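3.2 What people did with the leaflet stands

I should say up front that I went into this part of the study with the wrong idea. I figured people in waiting rooms don't read leaflets because the leaflets are boring (and a lot of them are, sorry!). So in June we put our rewritten ones into the two clinics, Belkadi and Trasby, and I sat in the corner with a notebook and waited for the magic. Very little magic came. People looked at the stand, looked at their phones, and got called in.

What changed my mind was the height of the stand. At Belkadi the front desk staff had moved ours down from the counter to the low table by the chairs, just to make space for a printer, and the leaflets started going. I hadn't planned for that at all, and I almost moved it back! Instead we made it part of the design. For the rest of the study each clinic had one stand at counter height and one at seat height, with the same leaflets in both, and we swapped their contents every morning so that neither spot got the fresher paper.

I'll go through the counts next, and then get to the part I find more fun, the notes.

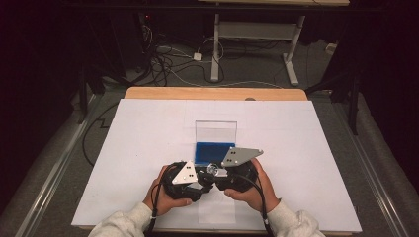 Figure 2. Clear acrylic holder on a white sheet, with a blue rectangular piece inside.

Over the whole study people took 2867 leaflets, and more than 60 percent of those came from the seat-height stands. I know a raw count like that hides a lot. A kid at Trasby once grabbed a whole handful and made a fan out of them, and every one of those is in the total. We talked about throwing such cases out and decided against it, mostly because we only saw the ones that happened while one of us was in the room, and it felt unfair to clean up only the hours we were watching.

The notes come from the 300 short chats we had with people on their way out. We used the Vonis question sheet with the pain items taken off, and we kept it loose. If somebody wanted to talk about parking, we let them talk about parking (lots of parking, especially at Trasby). When we asked why they had picked up a leaflet, the answer we heard most was some version of "it was right there." Hardly anyone brought up the topic. A few people couldn't tell us what theirs was about, even with it sticking out of a coat pocket, and I'll admit that stung a little after all those weeks of rewriting.

There's a wrinkle with the counter stands. Several people told us they didn't want to stand up and walk over to the desk for a leaflet, because then the whole room would see which one they took. We had no question about privacy on the sheet, so I can't put a number on this, and I wish I could. The earlier Hastulora survey did ask about it, but only by mail, and people at a kitchen table may feel pretty different from people in a full waiting room. I come back to this in Section 4, along with the trouble we had with refill times at Belkadi.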